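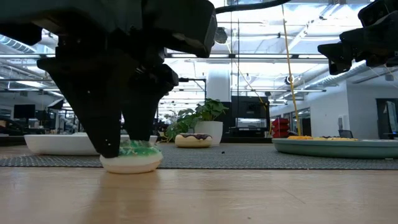

Donut with green frosting, next to the gray mat

Ticket 509 — Colberg label printer skipping every other label
Opened 28th October, status: still open

Hi again! So I'm the one with the bakery labels that come out blank. I did what you asked and updated the Farquharson driver, restarted the computer, then printed a run of 12. Six good, six blank, same as before. I also swapped in a fresh roll (the Hirano ones, 2000 to a box) and got the exact same thing.

Then I held the feed button for 5 seconds like the manual says and it spat out a long strip and started blinking orange. Is that the calibration? The manual just says "wait for light" and doesn't say which light.

One more thing — if I print from the Flelimen app on my phone, every label is fine. It only skips from the desktop. So maybe the label height is wrong in the driver? Mine says 2 inches and I never touched it.

I can send the settings page if you tell me where to find it. Thanks so much for sticking with me on this!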